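Tevley, 3 Sep 2022 – Jorden opened its Tevley test hall to 93 visitors for a demonstration of household handling work. The program ran in six sessions and covered cabinet doors, shelves and small objects.

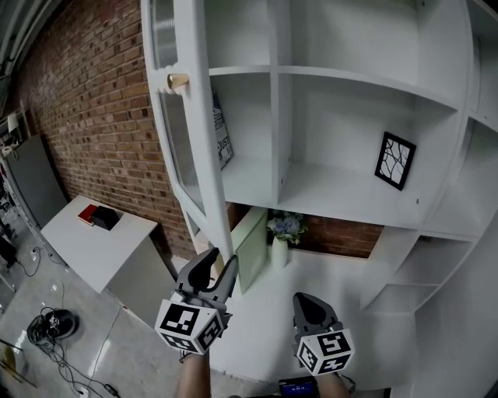 Sessions were led by Kári Nørgaard, head of testing. "Glass doors are hard to sense and easy to knock," Nørgaard said. "We spend a lot of our hours on them."

Jorden has logged 527 hours of handling work to date. The next open day is set for November.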